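Features > Family Money > Interviews

Do kids really need the big toy?

The owner of Disska, a secondhand toy shop, has heard every claim the catalogs make, and she believes few of them. "Builds focus. Builds language. Says who?" she asks. "I've been asking the sales reps for 30 years and I get a brochure back."

She opened the store after leaving a buying job at Acharya, a toy wholesaler. There, she says, the word "learning" went on a box whenever sales were slow. The toy inside stayed the same and the price went up.

I asked whether that was a little unfair. Some parents swear by these things.

"Parents swear by what they paid for," she said. "If you spend up to 500 dollars, you're going to see progress. I would too."

Her own records are hardly science, and she admits it. She keeps a notebook of trade-ins, now at 3791 entries, with a column for the reason people give. The most common one is "no room." Second is "never played with it."

I pushed back there. People who love a toy don't bring it in, so her notebook would miss them. She thought about it and shrugged. "Fine. It's a notebook."

Play kitchens are where she softens a bit, though she still won't call them educational.

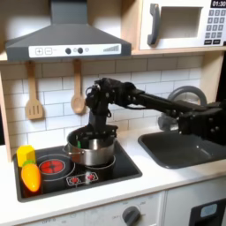 A play kitchen with a range hood and a microwave reading 01:30.

"Kids like buttons," she said. "That's my whole theory." She tells most callers to wait until the child asks twice, then buy used. Her shop closes at 7, and she didn't offer me a discount.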